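Week five of the Skista build and I remain unconvinced. The idea was an arm in the spare room that could nudge the faders on my mixing box while I play. A foot pedal would do the same for 22 quid.

I've been working in the simulator since February, mostly to spare the real kit. Getting the gripper over to the back corner of the fader box took 336 runs before I stopped fiddling with the settings.

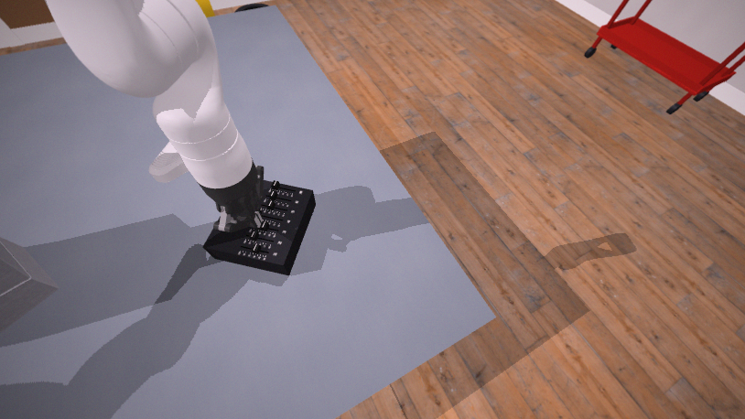

The Gremitz forum swears that whatever works in simulation will carry over to the bench. Maybe – but the simulated faders have no dust in them, and mine have nine years of it. I'll try the real arm on Sunday, with the volume down and one hand on the plug.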